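Good Practice for Hand-Held Grippers: Notes on the Hemmin Rules

June 3, 2018

Readers have asked for the working rules that Asanka Karunaratne and I drew up at Toltcombe last October. They apply to any bench where a person operates a gripper by hand, and they have since been adopted at Rallwood with small changes.

The first rule concerns the pads. Both finger pads are to be inspected at the start of every session and again after 2,000 closures. A pad with a torn or lifted surface must be replaced, and the pair changed together.

The second rule concerns closing. The tips should meet before a session begins. If they do not, the operator stops and records the fault in the log. It is not acceptable to correct a poor closure by squeezing harder.

The third rule concerns markers. Each marker block must be fixed firmly, kept clean and left uncovered. Tape over a marker's border is not permitted, however thin.

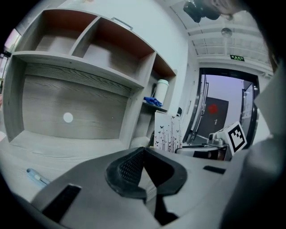

Gripper with the pad tips touching; marker block at right.

Operators should rest for eight minutes in each hour. I had argued for three, and Asanka was right to refuse. Gloves and drinking cups may be kept on the shelves but should stay off the working surface.

The rule on storage overnight is still under discussion with colleagues at Warkach, and I shall publish the wording when it is agreed.

Contact | Copyright 2018 Hemmin Notes | Back to top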